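Tavside Open Bin, Large, Gray

Storage and Sorting > Open Bins > Tavside

Item no. 1366
Sold singly or in sets of two
In stock at our Illadholm warehouse

We have carried the Tavside for years and we still get a kick out of how many different jobs people find for it. It's a big, open, straight-talking bin with tapered walls, and it takes whatever you need to put down in a hurry: garden stuff, kitchen stuff, brushes, toys, the odds and ends from the back of the car. No lid to lose, no clips to snap off, no compartments telling you what goes where!

The taper is our favorite part. The walls lean outward as they rise, so you can get your whole hand down to the floor of the bin and come up with the thing you were after (anyone who has scraped their knuckles in a deep straight-sided box will know what we mean). Empty bins nest inside each other too, which makes a big difference in a small garage or a crowded stockroom.

We like it best with a light panel fitted along one long wall. The Ilamis panel is white, slips in against the inner wall and makes it much easier to pick out small or dark items at the bottom. It's sold separately under item no. 523, and you can put one in a bin you already own.

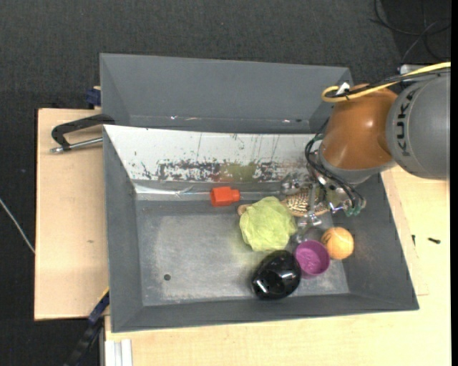 Tavside bin with a white panel along the far inner wall, well used. A second gray bin stands behind it.

Wear and cleaning

Gray is a forgiving color for a bin. You will get pale scuffs on the floor and whitish wear along the edges, and they don't bother us a bit. The white panel is another matter. It shows scratches, specks and smears much sooner, and a panel that has seen a lot of work can end up with a dark, flaking band across it. Wipe it down with warm water and a little dish soap while the mess is fresh and it will stay presentable a good deal longer. Skip the scouring pads, please! When a panel gets too tired to look at, swap it for a new one and keep the bin.

The bin itself can be hosed out. Tip it up on one end afterward and let it drain, and pay a bit of attention to the seam where the panel meets the floor, as grit likes to settle there.

What people put in it

Vegetables fresh from the garden are the classic. A cabbage sits nicely on the wide floor and won't roll far. Scrub brushes go in with the muddy things they're meant to clean, and mixed loads are fine as long as you keep the heavy pieces underneath. If you're storing food for eating, line the bin first or keep one bin just for that. We sell a plain cotton liner that folds over the rim, item no. 1046, and it goes in a normal wash at 40 degrees Celsius.

A pair works beautifully for sorting. Set one behind the other, tip everything into the front bin and move things to the back one as you go. Great for clearing out a shed, and kids seem to love it.

Good to know

Color: gray
Shape: open top, tapered walls, flat floor
Panel: white, sold separately (item no. 523)
Liner: cotton, sold separately (item no. 1046)
Suited to: garage, pantry, workshop, potting shed, playroom

Delivery

Bins ship nested when you order more than one, with a sheet of paper between them to stop them from sticking. Panels and liners travel inside the top bin. Pickup from the Illadholm warehouse is free, and the loading door is open until 4 p.m.

Also from this range: Gkikas bin dolly, Ilamis white panel, Tavside cotton liner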